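**Festlow tells households to stop buying so many sheets**

NERNPORT, May. Bedding retailer Festlow is to cut its range of white flat sheets from 18 lines to 10, and says most of its customers would have been better off if it had done so years ago.

The company asked 700 households in and near Nernport what was in their linen cupboards and how much of it they used. The answers do not flatter the bedding trade. Most people rotate the same couple of sheets and leave the rest folded at the back, often in sizes that no longer match any bed in the house.

"We have spent a long time telling people that a sheet can change how they sleep," said Parviz Arabzadeh, head of household textiles at Festlow. "I have never seen convincing evidence of that. A sheet needs to fit the mattress, survive the wash and lie flat. If it does those things, I would be wary of anyone who wants to sell you a better one."

From Monday, words such as "hotel feel", "cloud finish" and "sleep-enhancing" will come off Festlow's packaging. Thread counts will stay on the back label for those who want them, but will no longer be used in shop displays. Mr Arabzadeh said the figure had been "stretched so far by the industry that it tells you very little about the thing in your hands".

The lines being dropped include all those in the Altent collection, launched as a premium range and priced well above the standard sheet. Festlow's own wash tests, run over 20 cycles, found no difference in shrinkage between the two. Customers who bought Altent sheets in the past year can exchange unopened packs in store for the standard version and a refund of the difference.

Dierckx, which weaves the standard sheet, will go on supplying it in single, double and king. Prices will not change. Festlow had considered a "relaunch" price and decided against it, as the product is the same one it was already selling.

The retailer is also withdrawing its folding guides. Customers had complained that the method for flat sheets took two people and a clear floor, and staff who tried it largely agreed. A shorter version asks for one straight edge to start from and leaves the rest to the householder.

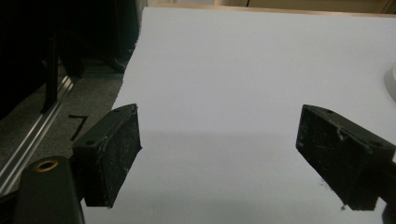 *A smooth white surface with a clean, straight edge.*

Festlow makes no claim that the smaller range will be greener. It has not yet measured the effect on waste and says it will not publish a figure until it has one that stands up. It does expect to sell fewer sheets.

"There may well be a quarter where this looks like a mistake," Mr Arabzadeh said. "I would still sooner have that conversation than explain to another customer what a cloud finish is."

The reduced range goes into the Nernport store first, with other branches to follow as existing stock sells through.

**Notes to editors**

Festlow sells bedding, towels and table linen. The household survey was carried out by shop staff using a paper form, and its results should not be read as a national picture. Copies of the form and the wash test results are available from the Festlow press desk on request.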